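How to Soften Rock-Hard Brown Sugar (and Keep It That Way)

Posted 28/06/2018 in Pantry Basics

If you bake even a little, you've met the brick. You reach for the brown sugar, butter already creamed in your head, and what comes out of the bag could hold a door open. Please don't throw it away! Hard brown sugar is perfectly good sugar that has lost its moisture, and every method below is a way of putting some back.

I live up in Dralden, where the winter air is so dry that a bag opened in November can be solid by the time the cookie baking starts. So I've had plenty of practice, and I get a bit excited about this topic. Pick the method that fits how much time you have.

The overnight method (my favorite)

Break the brick into the biggest pieces you can manage and drop them into a container with a tight lid. Lay a slice of fresh sandwich bread on top, close it, and leave it on the counter until morning. The bread goes stiff and the sugar goes soft. If it's a really stubborn brick, give it a second night with a new slice. Apple wedges work too, but set them on a bit of foil so they don't leave syrupy patches.

The quick method
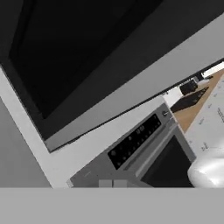
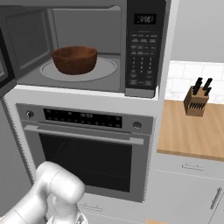 When the oven is already preheating and you need that sugar now, the microwave is your friend. Put the lumps in a microwave-safe bowl, cover them with a damp paper towel (squeezed out well, no drips), and heat on 50 percent power in short bursts, stirring and breaking things up with a fork between each one. Glass or ceramic is what you want, and a glossy brown wooden bowl like the one on the turntable is better saved for the sugar after it's soft, as wood can dry out and crack with heating. Check it often! Brown sugar goes from crumbly to melted very fast, and melted sugar is hot enough to give you a nasty burn. Use it right away too, because it firms up again as it cools.

The grater method

For a spoonful or two over oatmeal, skip the softening and rub the brick over a box grater. You get a lovely fluffy pile and it takes no time at all. I do this more than I should admit, mostly for cinnamon toast.

Keeping it soft

A folded-over bag with a clip will never do it. Move the sugar into something airtight the day you open it. I use a Pakwood canister with a rubber seal, and before that I had an old Bouchard jar that did the job nicely until I chipped the rim. Tuck in a terra cotta sugar saver if you have one: soak it in water for 20 minutes, pat it dry, and bury it in the sugar. Mine needs a fresh soak every couple of months, more often when the heat is running.

No sugar saver? A couple of large marshmallows in the jar do nearly the same thing, and you can swap them when they get firm.

Don't bother with the fridge. The freezer is fine for a big stash, though, as long as the bag is sealed well. Let it thaw on the counter for a few hours before you measure.

One more tip for dark brown sugar: it has more molasses, so it starts out damper and clumps in a different way. Press the clumps with the back of a spoon first, as they often just crumble.

Next up in Pantry Basics: honey that has turned grainy, and how to get it pouring again.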